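Medidor de ruido Plundetti: opinión tras un verano de uso

Compré el Plundetti en marzo, cuando la comunidad de vecinos de Oltovville fijó un límite de ruido para las reuniones en patios y jardines. Es un medidor de pared con una pantalla pequeña y una luz que cambia de verde a rojo al pasar el nivel elegido.

La instalación es sencilla: dos tornillos y un cable de 14 metros, suficiente para llegar desde la cocina hasta la pérgola. La batería dura casi 30 horas. El menú, en cambio, es confuso, y cambiar el límite obliga a pasar por cuatro pantallas. 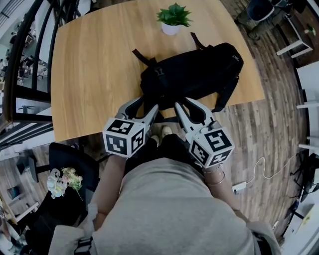

Mochila negra sobre la mesa de madera.

En la cena de julio, con la música puesta, la luz roja se encendió dos veces. Mi vecino Zaid Rizk, que vive pared con pared, me dijo que desde su dormitorio se oía poco. Con viento el aparato falla - marca ruido donde no lo hay - y conviene ponerlo a resguardo.

El historial guarda 2000 lecturas y se puede descargar, aunque la aplicación solo muestra las últimas 300. Probé también el modelo de Halliday, más barato, pero no guarda nada.

Le doy un siete. Para un piso no lo compraría; para una casa con patio compartido, sí.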